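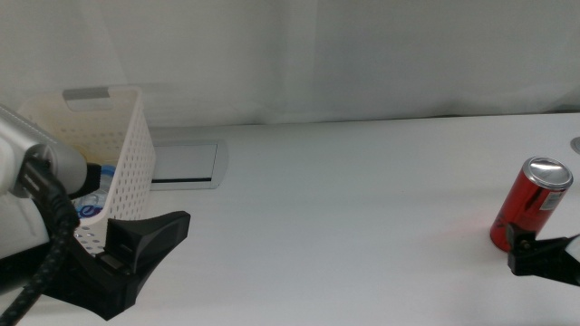
Household storage has become a subject of serious attention among those who advise on the running of shared kitchens, and the humble basket stands near the centre of it. For much of the past year the Lultosia housing association has been reviewing how residents keep their dry goods, cleaning materials and drinks in buildings where cupboard space is divided between several homes. The review began with the containers themselves. A white plastic basket with a regular grid of small round holes in its walls and a handle cutout near the rim is typical of the kind the association now recommends, and residents have been invited to exchange older boxes for similar ones at the Olvera Street office.

The preference for perforated sides is a practical one. Soledad Cuevas, who leads the residents' services department, explained that closed boxes had been the usual choice in earlier years and had caused a number of difficulties. Crumbs and spilt liquid remained at the bottom, and residents frequently forgot what a box contained. "With an open weave of holes one can see at once that there is something inside," she said, "and one is more inclined to lift it down and look."

The review covered 171 households in 4 buildings. Each was visited twice, first to record the existing arrangements and again in the following season to see whether any changes had been kept up. The findings were presented to residents on 17th November at a meeting chaired by Nikola Pawłowska, and a printed summary has been placed in every entrance hall.

Much of the summary is concerned with drinks. Cans are compact and stack well, but they are bought in quantity and are seldom finished at the same rate as other provisions. In many of the kitchens visited they had spread along worktops and window sills until little room was left for preparing food. The advice given is to bring only a small number into the kitchen at a time and to keep the remainder in a cool, dry cupboard elsewhere in the home.

Wenceslao Alvarado, who has lived in the Skerkus building for 30 years, took part in the review with his son Cirilo. Their kitchen is narrow, with a single shelf above the refrigerator. Before the first visit the shelf held a mixture of tins, cans, paper bags and a fondue set that had belonged to Mr Alvarado's sister. The fondue set has since moved to the hall cupboard. The shelf now carries two baskets, one for tins and one for cans, and the paper bags are kept flat in a drawer.

"My father did not wish to part with anything, and he was not asked to," said Cirilo Alvarado. "We only had to agree where each thing would go."

Agreement of this kind proved to be the most demanding part of the exercise. Where several adults shared a kitchen, the visitors found that each had a settled view of where drinks belonged, and that these views had rarely been discussed. The association therefore suggests that a household empty one shelf together before any new container is brought in. Everything should be placed on a clear table, wiped, and sorted by the person who uses it most often.

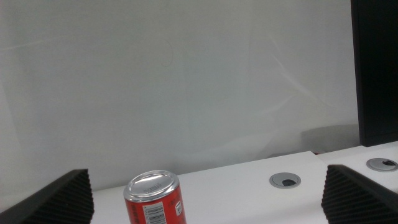

A red drinks can on a white tabletop, its barcode facing outwards.

Labels receive a section of their own in the printed summary. Residents are asked to leave the printed side of a can towards the front of the basket, so that one flavour may be told from another without disturbing the row. Dates deserve the same care. Newly purchased cans should go to the back and older ones be drawn forward. Any can that is dented along the seam or swollen at the lid should be discarded unopened.

On the care of the baskets, guidance was provided by Daranee Onsri, a former catering supervisor who now teaches evening classes in household management at the Enico centre. She recommends that plastic baskets be washed in warm water with a little washing-up liquid and rinsed from the outside, so that the water passes through the holes and carries loose dirt with it. A soft brush is sufficient for the corners. Baskets should be dried upside down on a towel and should not be left against a radiator, where thin plastic may lose its shape.

Mrs Onsri also advises against filling a basket with cans above the level of its handle openings. A full load is heavier than it looks, and the hands must have room to close properly around the rim.

The exchange of boxes will continue at the Olvera Street office until the middle of December. Residents who are unable to carry their old containers may ask for them to be collected, and should leave their name and flat number with the reception desk.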